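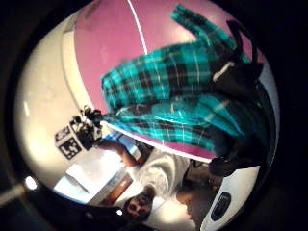 The Basum grip comparison is a test procedure for hand-held gripper tools, used to compare how different fingers and wrist cameras perform when the object is soft and changes its shape. It was developed at the Ong laboratory in Brandia and is named after the room where the first trials were done. Rigid objects such as cups and blocks had been tested there for years, but cloth was left out, as it was considered too difficult to score. In the present form of the procedure a cloth is gripped and lifted near a wide-angle lens, and the evaluator checks what the lens can still see behind it. A plaid cloth, for example teal and black with thin white lines, is preferred to a plain one: the checks make each fold easy to follow, also when the cloth fills a large part of the view. A square black-and-white marker tag should remain readable beside the cloth, and people standing farther away are allowed in the view.

Background

A hand-held gripper tool is moved by a person, and its recordings are later used to teach a robot arm the same motion. For this purpose the position of the tool must be known at every moment. Many laboratories calculate it from the camera on the tool together with fixed tags. Cloth is a problem for this method, because a lifted shirt can hide the tag, the table and the fingers at the same time. Before the comparison existed, the Ong laboratory chose its grippers mostly by holding force, and recordings with lost position were simply deleted.

Procedure

Each gripper is tested with 4 cloths of different thickness. Every cloth is lifted 30 times from a flat position and 30 times from a crumpled one. The operator is not told which camera setting is in use. A lift is counted as valid if the cloth stays between the fingers until it is placed again, and if the tag is found by the software in the first and the last second. Lifts where the cloth slips but is caught again are noted separately – they are not counted as failures.

The lens is a fisheye type. A narrower lens was tried in May and gave sharper folds, but the tag left the view too often when the wrist was turned. The laboratory therefore kept the wide lens and accepted the strong bending of straight lines near the border.

Results

The first collection contains 2,245 lifts. Soft fingers made by Flultadik held thin cotton better than the hard fingers used before, while for thick flannel there was little difference between them. The soft fingers are wider, however, and they cover more of the camera view when they close. The report recommends them for thin cloth only.

Limitations

The procedure does not measure speed, and it says nothing about wet cloth. Strong light on a white table can wash out part of the view, and the report gives no fixed value for lighting. The results also depend on the operator, whose habits may be copied by the robot arm afterwards. A version with two tools, one for each hand, is in preparation.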